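Home | Reviews | Reading Lists | About | Contact

Laxdal, and the slow kind of mystery

I picked up Laxdal in September, thinking I'd read a chapter with my coffee and get on with the day (famous last words, I know). By lunchtime I was 60 pages in and had forgotten to switch on the dryer. It's set in a fishing town called Murden, where a retired harbor clerk starts going through old boat records and finds that the Drukosetti, a trawler everyone says sank in a storm, took on fuel two days after she went down.

Now, I should warn you that it's long. My copy runs to 500 pages and there isn't a body until chapter 32, so if you like your murders early you may get a bit twitchy! But I loved all that waiting around. The clerk makes soup, argues with her sister over a fence, walks down to the pier and back, and somehow every one of those walks matters later on. I did guess who had changed the fuel book, though I had the reason completely wrong, and I was glad to be wrong.

My one grumble is the middle section, when the story leaves town for Mendov and we get a whole new family to keep straight. I had to make myself a little chart on the back of an envelope. Stick with it, because the ferry chapter that follows is the best thing in the book. 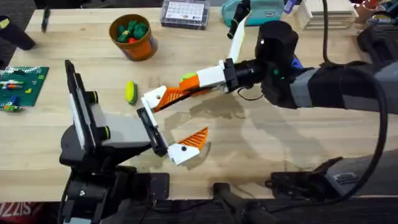
Two arms over a butcher-block tabletop.

I've already put the second one on hold at the library, and I'm trying to read something short and cheerful in the meantime. If you've read it, tell me what you made of the sister, and please mark your spoilers!

1240 views | 32 comments | Share this post

Back to top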